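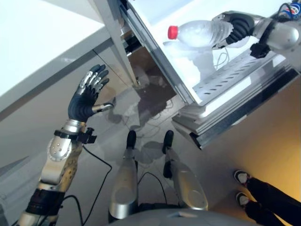 Up at 5:40 and put the millet on before I did anything else. This is week two of eating it for breakfast, and I wanted to get the water right this time. The bag says three parts water to one part grain. I used two and a half and it came out better, with separate grains instead of paste. I rinsed it twice first, then toasted it dry in the small pot until it smelled like popcorn. Ate it with salt, butter and half a pear.

I bought the bag at the co-op in Endcombe at the start of April. It was labeled Jelo, pearl millet, hulled, 742 grams. An odd weight. I suppose it works out to an even number in some other measure, but I tried ounces and pounds and got nowhere. The price was fair. The foxtail millet on the shelf beside it cost nearly twice as much, and the woman at the register said hardly anyone buys it except for birds.

Grandmother Drulska made millet on Fridays in Lent, boiled in milk with prunes, and I hated it. I think now that she never rinsed it. There was always a bitter taste at the back, and I had put that down to the grain. Mine had it too the first morning, when I was in a hurry and skipped the rinsing. It could also have been old grain. Millet goes off faster than rice once the hull is gone, so I have moved the rest of the bag into a jar with a tight lid and put it on the bottom shelf of the pantry, away from the stove.

Letter from Esperanza Wojcik in the noon mail. She has decided to plant a strip of proso along the south fence at Marulanda, where the beans failed last year. She wants to know if I will go halves on seed. The smallest lot the seller will send is 300 grams, and she says that is plenty for both of us. I wrote back that I would. My own ground is heavier than hers and stays cold longer, so I will hold off until the oaks are in full leaf. She plans to go earlier. We can compare in the fall.

She had written a question at the bottom of the page, and I spent a good part of the afternoon reading up on it so I could answer it properly.
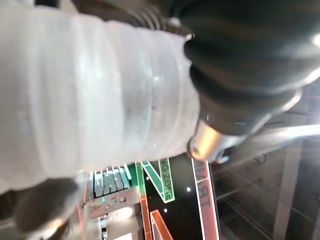 Can you bake a loaf of bread from millet flour alone?

A loaf made only from millet flour will not rise or slice the way wheat bread does, as millet has no gluten to hold the gas. It does well in flatbreads, and it can replace up to a quarter of the wheat flour in an ordinary loaf.

I copied that out more or less as it stands and added that I have only tried the quarter myself. That was in the winter. The crust was good and the crumb was a little sandy. By the second day it was dry enough that I made toast of all of it.

Supper was leftover millet fried in a cake with onion and an egg. It needed more egg – the edges fell apart when I turned it. Next time two eggs, and press it flat before it goes in the pan.

Looked at the strip behind the shed before dark. Still too wet to dig. I pulled some dock and left the rest. If the rain stops I can start turning it over by the end of the month, and if it doesn't I will plant in the raised bed and give up the carrots.

To do: stamps, twine, ask at the co-op whether they can get buckwheat. Return the seed catalog.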